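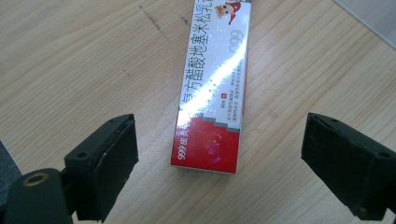 Ticket 2662 - opened April 13, 2018
Product: Rinum portfolio (web)
Site: Lostcombe
Priority: high pls
Subject: CE hours gone from renewal summary, can't submit

Renewal summary says 0 hours for 12 of our nurses. Was fine before the update. Hours are still there if you open each person's activity log, they just don't add up into the summary page. Summary page is what the reviewer signs. So nobody in that group can submit.

Tried so far:
- log out, log in
- different browser (Chrome, then Edge)
- cleared cache
- re-saved one activity by hand. That one came back in the total, 1.5 hours. Rest still zero
- re-saved a second one for same nurse, nothing. ???

One nurse has 40 hours logged, all with certificates attached, summary shows 1.5. She is due first. Please don't tell me to re-enter, I am not re-entering 40 hours times 12 people.

Error at top of the page when I click Recalculate: "Period not matched. Code 145." Not in the help pages, I searched.

Update, same day, later
More info since I had it open anyway. The 12 are all people who moved over from Samuel wing when we merged the two units in January. Everyone who was Lostcombe from the start looks fine. Checked five of them, all good.

Also reflective accounts are there and count correctly. Practice feedback too. Only the CE hours. So its not the whole portfolio.

Also noticed the renewal period on the affected records has an end date but the start date is blank. On the good ones both are filled in. I can't edit the start date, it's grayed out even with manager login. Maybe that's it?

Typed the start date in on the import sheet and re-uploaded for one person. Got "record already exists", no change. Did not try again, don't want doubles.

Update
Still nothing. Auto reply says you'll answer in one business day. Reviewer is only on site this week and next, she has asked me twice now. I can print the activity logs and have her sign paper if I have to but then does the paper version count in Rinum or do we scan it in somewhere? Need an answer on that seperately even if the fix takes longer.

Attached: export of the activity log for all 12, screenshot of the 145 error, the import sheet from January.
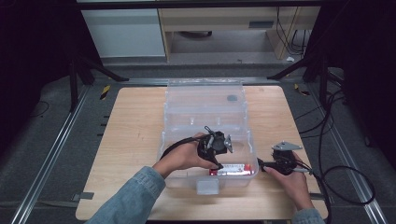 Trivach Support: Thank you for the detail, the blank start date is the cause. Code 145 means the activity dates could not be placed inside a renewal period. When records are moved between units the start date should carry over, and on yours it did not. Before the update the summary ignored a blank start date and counted everything. Now it counts nothing until the field is filled. The one activity that came back was re-saved with the period picked manually from the drop-down, which is why the second did not follow. We can fill the start dates from our side. Please confirm in writing that all 12 should use the date in column F of your January sheet. On paper: a signed printout can be scanned under Reviewer Discussion, and the reviewer then ticks Signed Offline. It does not fix the hours total, so the nurse still cannot submit until the total is right.

Reply from site
Column F is right for 11. Last row on the sheet is wrong, she came back from leave and her period was extended 60 days. The extension moved her END date, start is the same as the others. So use the row above for her start and leave her end date alone. Confirmed in writing, go ahead.

Did not know about the drop-down. Could you put that on the help page.

Update
11 of 12 now showing hours. Recalculate works, no 145. The 40 hour nurse shows 40, she has submitted.

Number 12 (the extension one) shows hours but now says "overdue" in red. End date got set back to the original one. Told you to leave it alone!

Reply from Trivach Support
Corrected, the extension has been put back. Please refresh and check.

Reply from site
Refreshed. Red is gone, total ok, 12 of 12. Reviewer signing the rest tomorow.

Leave open till they have all submitted please. Also still want to know if the next unit we move will do the same thing, we have another one coming over.

Status: pending customer
Linked: known issue, start date lost on unit transfer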